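Litter box odor: what's worth paying for

I don't buy most of what the packaging promises. Scented litter smells like litter plus perfume. I gave the Plilico deodorizer 30 days and couldn't tell it from plain baking soda.
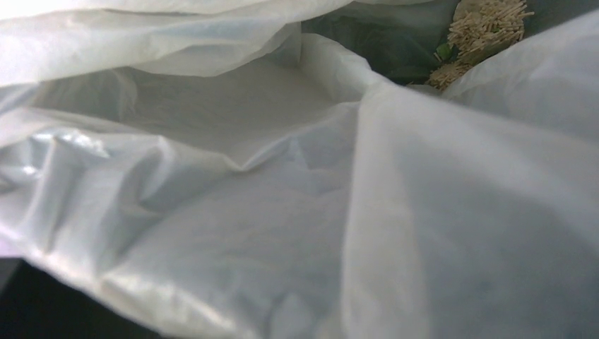
Do liners save any work?
Very little. Claws go through them, and then you're scrubbing the box anyway.

Scooping every day beats any powder. Let wet clumps set first or they smear. As for "self-freshening" crystals, show me a box after 4 days and we'll talk.
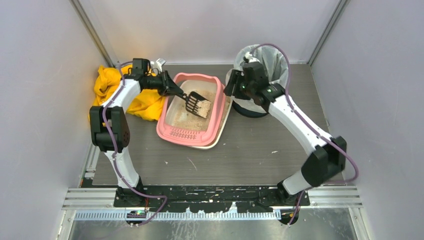
A slotted scoop with clumped tan litter.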